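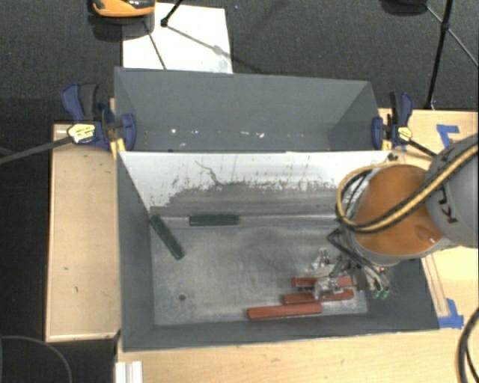
R. Chung
Instrument Shop Lead, Tranville Water Works

Progress report on the pump and gauge rebuild program, July 2025

Hi all, and thanks for the nudge. I know you wanted this before the budget meeting, so I'm skipping the long version and sticking to what got done and what didn't.

The pressure gauges are the happy part. We pulled 29 of them from the Nimthorpe station over the spring, and all but four are rebuilt, calibrated and back on the wall. Those four had cracked movements and weren't worth saving (I did try with one of them, and lost most of an afternoon to it). Replacements are coming out of the parts line you approved last year, so there's no new money needed there.

Pumps are slower. The seven dosing pumps from Pluvitz got new diaphragms and check valves, and they're holding their stroke rate nicely on the test bench! The operators want them installed one at a time so they never lose a whole feed line, and I agree with them. That does stretch things out, though. I'd expect the last one to go in during September.

The sore spot is the valve actuators. Two of the seal kits we ordered were the wrong size for the older housings, and the supplier wants the originals back before they'll send the right ones. I've shipped them. Meanwhile the actuators are tagged and sitting on the shelf, and the station is running those valves by hand. It's a nuisance for the night shift and I'd like it over with as much as they would.

On spending, we're a little under plan for parts and a little over for freight, mostly from rushing that seal order. I'll send the ledger separately once the last invoices are in.

One thing I need from you: a yes or no on the spare calibrator. Ours goes out for certification this fall and we'll be stuck without one for roughly 7 weeks. Renting would do fine if buying is too much for this year. If you can let me know soon, I'll get on the rental list before it fills up.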